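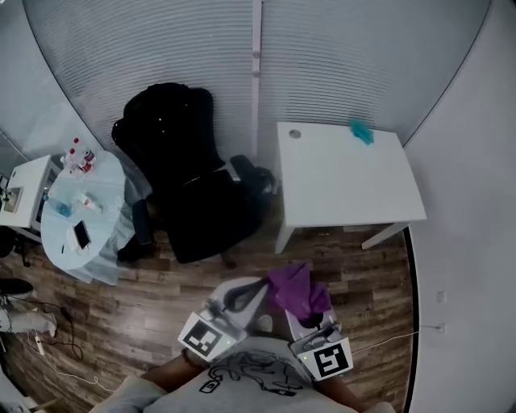 Figura 1. Sala com mesa retangular branca, cadeira de escritório preta e persianas cinza-claro.

3.2 Exercícios de posto de comando e sinalização política

A literatura sobre exercícios militares conjuntos distingue, em geral, os exercícios com tropas no terreno dos exercícios de posto de comando, em que os estados-maiores trabalham sobre um cenário simulado por computador. Nesta secção tratamos apenas do segundo tipo. A pergunta que nos interessa é a seguinte: em que condições um exercício sem movimento visível de forças é interpretado por um Estado vizinho como um sinal de intenção hostil?

Para responder a esta pergunta utilizamos o cenário Titau, que foi construído para o presente estudo e que opõe dois Estados, Kestamia e Rashidi, separados por uma fronteira marítima em disputa. A escolha de um cenário abstrato tem vantagens e também tem limites. A principal vantagem é que os participantes não trazem para o jogo opiniões já formadas sobre países existentes. O limite mais evidente é a perda de contexto histórico, que nos casos reais tem um peso considerável na leitura das intenções do adversário. Voltamos a este ponto na secção 5.

Cada partida do jogo tem duas fases. Na primeira, a equipa de Kestamia anuncia um exercício de posto de comando com um aliado e decide quanta informação divulga: a duração, o número de participantes, a natureza defensiva ou ofensiva do cenário, a presença ou ausência de observadores externos. Na segunda fase, a equipa de Rashidi recebe o anúncio, juntamente com um boletim de informações de qualidade variável, e escolhe uma resposta numa escala que vai da ausência de reação até à mobilização parcial. As equipas não comunicam diretamente entre si. Todas as mensagens passam pelo moderador, que as transmite sem alterar o texto.

Foram realizadas 601 partidas. Uma delas foi excluída da análise por motivo de falha no registo das decisões, pelo que os resultados se referem a 600 partidas. Os dados foram fechados em 1 de agosto de 2022 e não foram acrescentadas observações depois desta data. O anúncio de Kestamia indicava sempre o mesmo efetivo, de 1.000 militares, de modo que a dimensão do exercício não pudesse explicar as diferenças de resposta.

O primeiro resultado diz respeito à transparência. Quando o anúncio incluía a presença de observadores externos, a resposta de Rashidi foi em média mais moderada. O efeito mantém-se quando controlamos a qualidade do boletim de informações. Pelo contrário, a simples divulgação da duração do exercício não produziu um efeito que possamos distinguir do acaso. Este resultado surpreendeu-nos em parte, visto que a notificação prévia de datas é uma das medidas de confiança mais frequentes nos acordos regionais.

O segundo resultado diz respeito à linguagem do anúncio. As equipas que empregaram a palavra «rotina» obtiveram respostas mais moderadas somente nas partidas em que já tinha havido um exercício anterior da mesma natureza. Na ausência de um precedente, a mesma palavra foi recebida com desconfiança, e vários participantes comentaram, nos questionários finais, que ela lhes parecia esconder alguma coisa. Parece-nos, portanto, que a repetição anual dos exercícios tem uma função própria, independente do treino: ela cria a referência em relação à qual os desvios podem ser avaliados.

Convém fazer aqui uma ressalva. Nos casos em que o exercício foi adiado ou reduzido por decisão política interna, as equipas de Rashidi não interpretaram esta redução de maneira uniforme. Uma parte leu-a como concessão e respondeu com moderação; outra parte leu-a como fraqueza e aumentou as suas exigências. O modelo Purkness, que adotámos na secção 2 para descrever a atualização das crenças, prevê apenas a primeira destas leituras. Uma versão do modelo com dois tipos de adversário ajusta-se melhor aos dados, mas exige pressupostos adicionais sobre a política interna de Rashidi, que o desenho atual do jogo não permite testar.

As estimativas completas encontram-se no anexo B. Na secção seguinte examinamos se a ordem das partidas influenciou as decisões dos participantes.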